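Station check, two-arm teleoperation cell, Limenora site. Completed before the May demonstration block. Form 1503, revision 4.

Result codes: OK, OK with comment, HOLD. A HOLD on any item in section 1 or 2 stops all remote control until it is cleared and the item is checked again.

## 1. Before power

- [x] 1.1 Main switch off and tagged while hands are inside the enclosure. **OK**
- [x] 1.2 Emergency stop at the operator's seat reachable with the elbow. **OK with comment.** The stop box had moved behind the monitor. Moved back and fixed with two screws.
- [x] 1.3 Second emergency stop at the front of the table. **OK**
- [x] 1.4 Base mounts tight on the rail. **OK.** Paint marks on the bolts line up on both sides.
- [x] 1.5 Rack strip free of grit and loose hardware. **OK with comment.** One washer removed. Source not found. All fasteners on the left mount were checked and none is missing a washer.
- [x] 1.6 Connector boards on the rail: plugs seated, no bare wire. **OK**
- [x] 1.7 Corner posts and walls do not move when pushed by hand. **OK**

## 2. Cables and arms

- [x] 2.1 Cable jacket, full length, both arms. **OK.** Light rubbing on the left side near the base, no cut through the jacket. Same as last check.
- [ ] 2.2 Cable slack at full wrist turn. **HOLD, right arm.** With the wrist turned fully inward the loop goes tight before the joint reaches its software limit. The left arm passes. The Nurker clip on the right arm has to come down by 30 mm, then repeat the test in both directions.
- [x] 2.3 Arms hold position when the leader handles are released. **OK**
- [x] 2.4 Gripper closes on the foam block without crushing it. **OK**
- [x] 2.5 Arms cannot touch each other at the slow speed setting. **OK with comment.** The software stops them, but the left arm then needs a manual reset. Operators should know this before the first session – several have taken the stop for a fault and cycled the power.

Item 2.2 was cleared later in the same shift. Clip moved, test repeated 3 times in each direction, no tension at the limit. The box above is left open on purpose so that the record shows the first result. Sign the clearance on the back page. 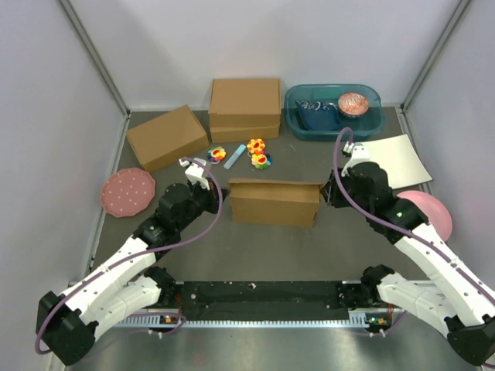 The clip must not be moved again without repeating 2.2. If the cable has to be rerouted for a new task, treat it as a new installation and run the whole of section 2.

## 3. Hand guiding

Hand guiding means the inspector moves the arm directly, with the motors in the soft mode. It is used here to teach start and end positions only. Full tasks are recorded by remote control.

- [x] 3.1 Soft mode can be entered only from standstill. **OK**
- [x] 3.2 Arm does not drop when soft mode starts. **OK with comment.** Right arm sinks slightly at long reach. Within the limit, but support it at the forearm. Payload value in the Heitmann controller matches the gripper fitted.
- [x] 3.3 One person in the enclosure during hand guiding, second person at the stop. **OK**
- [x] 3.4 Remote control locked out while soft mode is active. **OK.** Tested by moving the leader handles. No response at the arms.

## 4. Remote control

- [x] 4.1 Leader and follower poses matched before the link is opened. **OK**
- [x] 4.2 Link refuses to open when the poses differ. **OK.** Left leader moved well off position, link refused, message shown.
- [x] 4.3 Loss of signal stops both arms. **OK.** Network plug pulled during a slow move. Both arms stopped and held.
- [ ] 4.4 Foot pedal pauses recording and motion together. **HOLD.** Pedal pauses recording, but the arms follow for a moment longer. Reported to Fadetti. Use the stop button until the update is installed. This item does not block operation under the rule at the top, but tell each operator before the session.

## 5. Work area and task objects

- [x] 5.1 No glass, no sharp edges, no objects heavier than the gripper rating. **OK**
- [x] 5.2 Cardboard boxes free of staples. **OK**
- [x] 5.3 Small items kept off the rail. **OK**
- [x] 5.4 Objects reset with the link closed. **OK with comment.** One operator was seen reaching in with the link paused. Paused is not closed – the procedure sheet now says so in the first line.

## Open actions

1. Pedal update, item 4.4. Owner: Fadetti service.
2. Add the reset step from 2.5 to the operator sheet.
3. Order spare Nurker clips, both sizes.

Next check is due before the next demonstration block, or after any contact between the arms.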